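Unit 6 handout: Weight descent and rehydration in combat sports
Radulović Stream, Certificate IV in Strength and Conditioning
Issued 14/04/2026

6.1 Terms used in this unit

Walking weight is the body mass an athlete carries outside of camp, fasted, first thing in the morning. Contracted weight is the figure on the bout agreement. Ring weight is the mass at the opening bell. The three are often confused in student reports and marks were lost for it last year.

Chronic weight loss refers to change over weeks, mostly fat and some lean tissue. Acute weight loss refers to the final few days and is made up of body water, gut content and glycogen with its bound water. A training plan should list the two separately.

6.2 The chronic phase

Start from measured intake. For the set problem, the Manolari amateur (female, light training week) has a maintenance intake of 2255 kcal and is placed on 2000 kcal for the first block. Students should calculate the daily deficit, project it over the block, and then state why the projection will overestimate the loss. Adaptive reduction in incidental movement is the expected answer, but water shifts across the menstrual cycle may also be discussed.

Protein is held constant while energy falls. Carbohydrate is placed before and after the sparring session, with the smaller share going to rest days. Fibre stays at its usual level until the acute phase. Between-meal items should be weighed and logged like anything else, whole fruit included. 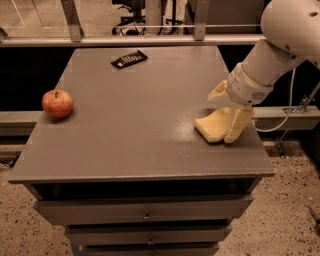

6.3 The acute phase

Methods fall into two groups. Low-residue eating and a modest reduction in sodium act on gut content and extracellular water. Passive and active sweating act on total body water, and carry the greater risk. Plasma volume drops early, heart rate at a given workload rises, and heat tolerance is reduced.

Sweat-based methods are not to be used by students in practical sessions. The Harkora protocol in the reader is supplied for critique only - note the absence of any stopping criterion.

6.4 Rehydration after the weigh-in

Fluid is taken in divided doses. The worked problem uses 300 mL on leaving the scale, then up to 200 mL at each interval in the table. Sodium is included in the drink to improve retention. Plain water in large volumes increases urine output and lowers plasma sodium, and is marked as an error in the assessment.

Restored body mass does not show restored fluid balance in every compartment. A boxer may regain the full amount on the scale and still have a deficit within the cells.

6.5 Rehydration clauses

Some agreements add a second weigh-in on the morning of the bout with a ceiling on regain. The Trerken agreement in the reader is of this type. Read the clause with the weigh-in times beside it, then work backwards:
fluid available to the athlete before the second check
food mass still in the gut at that time
fluid that must be deferred until after it

A clause of this kind discourages a large acute cut only if the athlete's camp plans for it. Otherwise the cut is the same size and the recovery window is shorter.

6.6 Before the June tutorial

Complete the set problem in 6.2 and the fluid table in 6.4. Show units on every line.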